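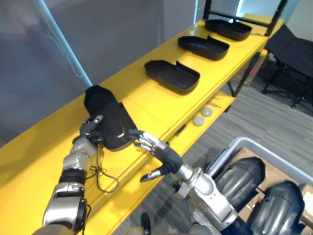
The collection group has completed its review of the case-handling task for the March set, and this message gives the rules that apply to all further recordings. The review covered 143 episodes submitted by the Prindunis and Lamel stations. Of these, 43 will be recorded again, in most instances over the position of the second hand when the episode opens. A correct working position has the left hand holding the case upright on the top shelf, with the right hand open and reaching for its lower edge, and the remaining cases lying open farther along the same shelf. Episodes which begin with both hands already closed on the case do not contain the approach, and the approach is the part of the task on which the current policy performs worst.

List home Archive Threads By date Subscribe Help

The message from the Penard station is quoted below, with replies in place.

> 1. Our operators would like to know whether the cases must be
> handled in a fixed order. We have been starting at the near end
> of the shelf every time, and the written procedure does not say
> whether this is required.

No fixed order is required, and a fixed order is now discouraged. The policy trained on the earlier set learned to go to the near end of the shelf whether or not a case was there. Stations should vary the starting case from one episode to the next and enter the choice in the episode sheet under "start position." Operators should not try to balance the positions themselves. The sheet generator will assign them beginning with the next release.

> 2. Should episodes be discarded when the operator loses the grip
> and recovers it? We have kept ours in a separate folder for now.
> There are enough of them that we would prefer not to lose the work.

Please keep them and submit them. An episode with a recovered grip is to be marked "recovered" and uploaded with the others. An episode in which a case leaves the shelf is to be marked "dropped," and recording should stop at that point. The operator should not pick the case up from the floor while recording continues. The Penard folder may be uploaded as it stands, provided that the marks are added first.

> 3. The lower shelf at our station holds small parts belonging to
> another task. Is it necessary to clear it before each session?

It is not necessary. Items on the lower shelf may remain, and some variety there is useful to the training group. The top shelf is a different matter. Apart from the cases it should be kept clear of tools, paper and tape, and any loose cable from the hand should be checked before the session so that it cannot catch on an open lid. If a cable crosses a case during an episode, the operator may finish the episode and should enter "cable" in the notes column.

> 4. Episode 1944 was rejected and episode 1955 was accepted, although
> our operators considered them nearly the same. An explanation would
> help us to train new staff.

The two episodes were examined again at the request of the station. In episode 1944 the joint readings stop before the video does, and the last part of the motion therefore has no matching record. The handling of the case was acceptable and the rejection does not reflect on the operator. Episode 1955 is complete in both streams. Stations can find this fault before upload by running the length check supplied with the Wróbel recording package. The check is not switched on by default.

> 5. May we change the pace of the movement? Several operators find
> the recommended pace slow.

The recommended pace stays in force for this set. Changes of pace within one task made the earlier recordings difficult to use together, and the training group has asked that the matter be left until the current policy has been evaluated.

Repeat recordings from Prindunis and Lamel are due by the close of work on Friday. Stations that cannot meet this date should write to the list before then and give the number of episodes outstanding. Questions about the episode sheet should also be sent to the list, so that all stations receive the same answer.

Collection Group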